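Salgate Allotment and Garden Society
Minutes of the spring meeting, 2018-05-04

In the chair: Sunil Saha
Apologies were read and taken as given.

1. Minutes of the last meeting
Approved, with one change. The line saying members "welcomed" the new water charge was struck out. Several people present remembered the evening differently.

2. Water
The chair reported that Skarna had sent a quote for replacing the main pipe from the road to the lower plots. The quote says the new pipe will "pay for itself." The chair asked what that meant and had not been told. Skarna's letter compares our use with the year before, which was the wet one. It was also pointed out that the leak by the lower gate has never been measured, so any saving is a guess.

A member from the lower plots said guess or no guess, her path is under water every morning. The chair accepted this.

Agreed: ask Skarna for the price of mending the one joint, in writing, before anyone talks about the whole pipe again.
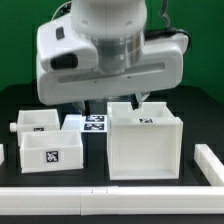

3. Compost delivery
Gebremichael delivered 200 bags in place of the loose load we had ordered. The driver said it was the same stuff. Members who have opened theirs reported glass, a lot of bark, and in one case a length of garden hose. The supplier's reply was that some variation is normal in a natural product. The meeting did not think hose was a natural product.

There was a long discussion about whether to send back the unopened bags. Against: we would have to load them ourselves. For: we paid for compost. The vote was 11 for sending them back and 4 against, with the rest not voting.

Agreed: the unopened bags go back. The chair will ask for a refund on the opened ones but does not expect to get it.

4. Slug treatment
Brusach has offered the society a free trial of its slug powder, to be spread on two plots of our choosing. The leaflet was passed around. It promises fewer slugs "within days" and gives no figures of any kind. A member asked how we would know if it worked, given that slugs come and go with the rain. Another had used the powder at a previous site and said it did nothing except turn white and blow onto the neighbor's lettuce.

The chair said he would only agree to a trial if two similar plots were left alone for comparison and somebody went out at night with a flashlight to look at all of them. Enthusiasm dropped at this point.

Agreed: hold off. Write to Brusach asking what is in the powder. 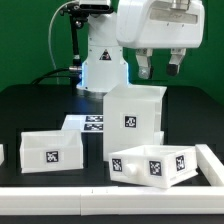 5. Waiting list
The list was gone through by name. Two people on it have moved away and one already has a plot. The chair doubted that the list had been checked since December, when we were told it was fully up to date. It will be typed out again from the original cards.

A suggestion that plots be split in half to get people in faster was not supported. Half plots were tried before and ended in arguments over the shed.

6. Any other business
The padlock code is to be changed again. Please don't write it on the gate.

The proposal for a summer open day was put off. No costs were given, and the last one lost money whatever the newsletter said.

Next meeting: date to be set once Skarna has replied.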